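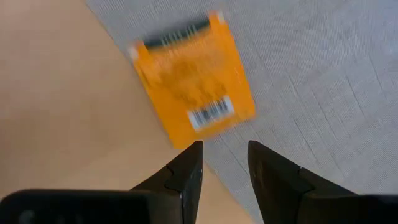
Clamley Library Writers' Club: Short Fiction

The Orange Packet

My aunt left me her kitchen and everything in it. The house went to my cousin, who wanted the walls and the yard and told me to take the rest by the end of May.

I started with the pantry. Most of it was easy. Flour went in the trash, jars went in a crate, and the good pans went in the car. At the back of the top shelf, behind the vinegar, I found an orange packet with a dark band across the top.

I put it down half on the table and half on the gray cloth she always kept there. Then I made coffee and looked at it for a while.

She had bought the same kind for as long as I had known her. When I was 14 she sent me to Simiyu's, the corner store, with a bill folded into my palm and told me to get the orange one. I came back with a red one because it was cheaper. She didn't yell. She put it in a drawer and walked down the hill herself, in her slippers, and we ate an hour late.

After I moved to Prundia I looked for it in every store and never found it. I called and asked her what it was called. She said, "The orange one." I asked her to read me the label. She said she didn't have her glasses on.

My cousin came in while I was on my second cup. He picked up a lid, put it back, and asked if I was going to want the table too.

"The table's yours," I said. "It's part of the house."

"It's not nailed down."

"Then I'll take it."

He nodded. He looked at the packet and asked if it was still good. I said I hadn't checked. He said she used to put it in the rice on Sundays, and I said no, it was the beans, and we argued about that until the coffee was cold.

In the end we cooked both. We used the old stove with the one burner that worked, so it took most of the afternoon. He found two bowls in the crate and washed them. I held the packet over the sink, got my thumb under the corner, and asked him which pot should go first.

"The rice," he said.

I opened it over the beans.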